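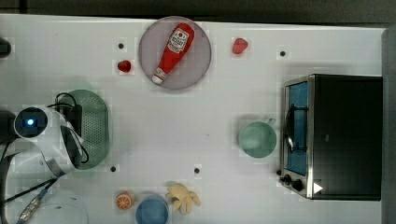 I keep seeing the same claim about ketchup, so let me get this off my chest. Supposedly it was sold as medicine in the old days, pills and all, and then one clever company put it on the dinner table and the rest is history. There are bits of truth in there. But the version going around now says the secret recipe was lost in 1883, and that a small maker called Stunis has found it again and will sell you a bottle with "living enzymes" in it.

Found it where? Their site says "an old notebook." No photo of a page, no library, no name. I looked for 246 minutes (yes, I timed it, I was annoyed) and every article I found copied the same paragraph from the same press release.

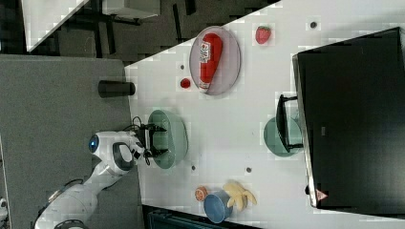
Dishes and fruit on a white tabletop.

Then there's the price. A bottle of the Stunis stuff costs as much as four of the Prudwood I normally buy, and the ingredient list is tomatoes, vinegar, sugar, salt, spices. Go read the Prudwood label. Same five things, same order. If there's an enzyme in there, I'd like to know how it survived being boiled.

My sister-in-law swears she can taste the difference. So back in April I bought one of each, plus the Brerinow organic, and put a spoonful of each on plain fries with the labels hidden.
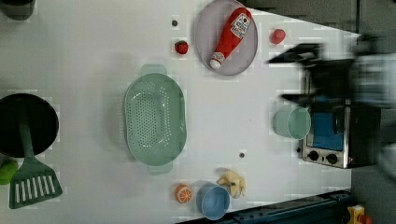 She picked Brerinow as the fancy one. Twice! I couldn't tell Prudwood from Stunis at all, and I went in wanting to catch them being worse. It's a tiny test in a kitchen and I wouldn't hang much on it, but the company hasn't shown even that much. Their "300 happy tasters" were people who had already signed up for the newsletter.

A reader sent me the Sisodia food column as proof that I'm wrong. I read it. It quotes the founder, then it quotes the founder again, and there's a 30 percent off code at the bottom. 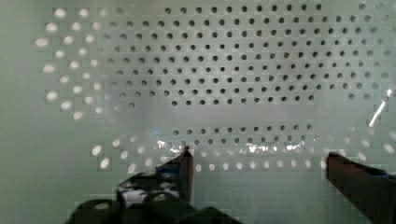
What would change my mind

A scan of the notebook, for a start. A lab sheet for the enzymes, from a lab that isn't theirs. And a taste test where people don't know what they're eating. I'll post whatever they send me. I emailed them twice and got a coupon.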